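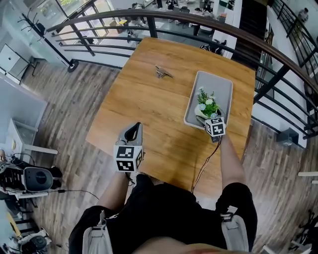
July 30, 2022
Mezzanine table, Plarcombe

Second pass at the table setting. The flowers are winning.

Started again from the oak-grain top with nothing on it but the gray tray and the little white pot. Last month's version had a runner, a bowl and two candle holders, and it looked like a table waiting to be told some bad news. Took all that down to the Sequeira shelf, where it can stay.

Tray first. The light gray one with the rounded corners is the best of the lot so far. It sits quietly on the honey brown and doesn't fight the grain. The black one showed every fingerprint back in June, and the fingerprints were mine, so I have gone off it. Tried the gray tray crosswise and it made the table look shorter. Lengthwise, pointing at the railing, it's fine. Right half of the table and not the middle, so a person can still put down a plate or an elbow.

Pot goes at the near end of the tray, on the left. I had it dead center for most of the morning and it looked like an offering. At the end it looks as if somebody set it down and got on with their day, and getting that look took me 40 minutes.

Notes on the arrangement itself, for whoever orders the next ones:
- White glossy pot is good. Wipes clean with a dry cloth. Do not use the lemon spray, it leaves a film, see June.
- Small white and pale blue daisy-type flowers, plenty of green. The blue is faint enough that you only notice it up close. From the stairs it reads as white.
- It's light. It will travel along the tray if the tray is tipped, so carry pot and tray up separately. I know this now.
- Holitz lists the same pot in a bigger size. We don't need the bigger size. I'm writing this down because in a month I will think we do.

The small silver thing. There was a metal piece on the table near the tray, folded, sort of a clip or a bracket. I have checked the tray, the table apron and the underside of the top and can't find anything it belongs to. Options are (a) it came off something from Florkville, (b) it's part of the table and the table is being brave about it, (c) it is decoration and I have no eye. It's in the jam jar by the stairs with its relatives. If you are missing one, take it, and please tell me what it is.

Looked at the setting from the rail side as well, with my back to the handrail. Worse from there. The pot ends up at the far end and all you get up close is empty tray. Could turn the tray around, but then it's wrong from the side people arrive on. Leaving it. Anybody standing at the rail is going to be looking down at the chairs and tables on the lower floor anyway, and good luck to a small pot against that.

Measurements, since the last set went missing along with the tape measure: the gap from the far table edge to the rail should be kept at 16 inches or more, or you can't get a mop through. It drifts. Every time somebody leans on the near edge the table heads for the railing a little. Felt pads would make this worse, rubber ones might help. There is a card of rubber ones in the Sequeira box, unless they were used on the bench.

Floor: the gray-brown planks and the honey top are still not friends. I thought the gray tray might introduce them. It helps a bit. Any warmer wood up here would help more — the handrail is a dark brown and has been getting along with everybody for years — but the floor is staying and so is the table, per the Florkville order (line 2755, if you want to go and argue with it).

Things tried in the other end of the tray:
- Folded napkin. Looked like a waiting room.
- Stack of coasters. Fine, dull, slid.
- Second pot. Now it's a shop.
- Nothing. Best. Annoying.

So nothing it is, for now. Would like to try one low dish, matte, no pattern, if there's such a thing in the Holitz returns.

To do:
Rubber pads under the table legs.
Find the tape measure.
Ask Sequeira whether the trays can be had without the sticker on the bottom. I got half of it off with a thumbnail and the other half has settled in.
Water goes in the pot before it comes up the stairs, and not very much of it.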